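Support ticket: scoreboard shows the wrong ball and strike count after a foul
Firnley Baseball Club, logged Wednesday, November 4, 2020

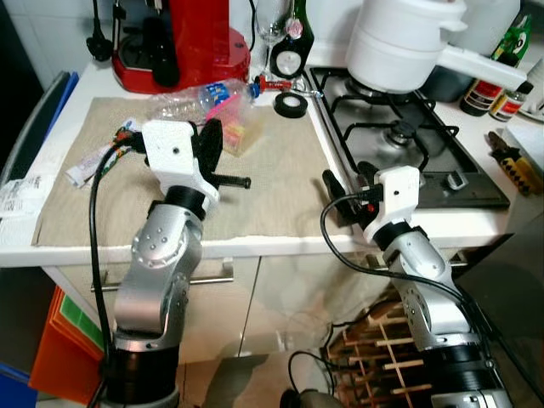 Two arms by the kitchen counter

Status: Resolved, left open for comments
Product: Indevetti scoring app, linked to the Dogbe scoreboard

Opening message

Hello, and thank you in advance for reading all of this, as I know I do go on a bit.

I keep the score for our home games at Firnley, and we have been using Indevetti on the club tablet since September. On the whole we love it. Before that it was pencil and paper and somebody's child hanging numbers on hooks, so please don't take any of this as a moan!

The trouble is with the count. When a batter has two strikes and hits a foul, the strikes should stay at two, and on the tablet they do. The big Dogbe board behind left field goes to three, though, and then puts up an out. If I press Undo, the tablet drops back to one strike and the board does nothing at all, so from then on the two of them are having different ball games. On Sunday we reached the fifth inning with the board showing 17 outs recorded and the tablet showing 14, and the visiting coach (very decent about it, I must say) came over to ask which one we believed. The umpire keeps his own clicker, thank goodness.

It doesn't happen on every foul. I would say it is worst when the hits come quickly and I am tapping fast. The tablet is on version 21 of the app. The board is joined to it by the Tranport wireless box, which sits on a shelf in the scorers' hut.

What I have tried so far:
Turned the tablet off and on again.
Turned the board off and on again, which means a walk out to the fence and back.
Signed out of Indevetti and in again.
Deleted the game and started a new one, which I don't recommend in the middle of an inning.

None of it made any difference. We have one more friendly before we pack up for the winter and I would dearly like to have it right.

First reply from support

Thanks for such a full report, it really does help. Could you open Settings, then Linked Boards, and tell us what it says next to "Send mode"? It will be either Totals or Steps. Could you also tell us how far the Tranport box is from the board, even if it's a guess?

Reply from club

It says Steps. I have never touched that page, I promise. The distance is 70 metres and that isn't a guess, as the groundsman's long tape was hanging up in the hut and I couldn't resist.

Second reply from support

Perfect, and well done with the tape. Seventy metres is well inside what the box can manage, so we can leave the signal alone for now.

Steps is very likely the culprit. In that mode the tablet tells the board "add one strike" each time and trusts it to keep its own tally. The board doesn't know the two-strike foul rule, so if the foul message is sent as a plain strike it will happily ring up an out. Undo is never sent in Steps mode, and that matches what you saw. In Totals mode the tablet sends the whole count every time and the board simply copies it.

Please do the following with no game open:
1. Settings, Linked Boards, set Send mode to Totals.
2. Set "Resend after" to 3000 (it is in milliseconds, so three seconds).
3. Hold the reset button on the Tranport box until the light goes out, then let go.
4. Start a practice game, go to two strikes, and press Foul several times quickly.

Reply from club

Done, and I think you have cracked it. I sat in the hut with a flask and fouled off pitch after pitch for nearly 17 minutes, slow ones and quick ones, and the board stayed on two strikes the whole time. Undo works on both as well. It takes a moment to catch up on the board, but I can live with that.

One small thing left over. When I end an inning the balls and strikes clear straight away but the runners' lights stay on until the first pitch of the next half. Was it always like that? I may never have noticed before, what with everything else.

Third reply from support

That one is known and is on our list for the next update. Until then, pressing Clear Bases on the tablet before you press End Half will put the lights out. The score isn't affected.

Reply from club

Lovely, that works. I've written it on a bit of tape and stuck it to the tablet case for whoever does the scoring when I'm away. Thank you for being so patient with me. I will write again after the friendly if anything else turns up.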